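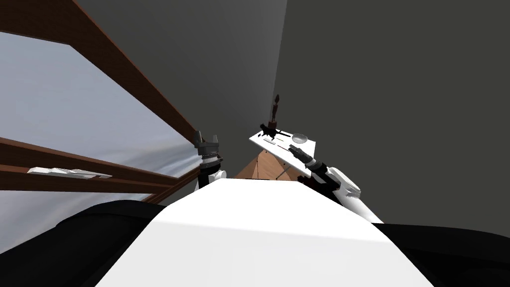

Spring Link-Up, Round 3

Welcome back to the classroom blog party, which I'm hosting again after telling everyone in January that I wouldn't. Last time we had 33 posts. Safta Bălan's idea for teaching apostrophes with a washing line got the most clicks, and I have now tried it with Year 8. They enjoyed the pegs. The apostrophes are still landing wherever they like.

My own offering is a ghost story unit, two lessons of 90 minutes each, set in a made-up village called Telamholm. One boy has killed off the entire population by paragraph two — efficient, if a bit short on atmosphere. I've asked him for a survivor.

To join in, leave your link in the comments and visit the two blogs before yours. Please say something kinder than "nice post". Old posts are welcome, as I'll be recycling mine until I retire.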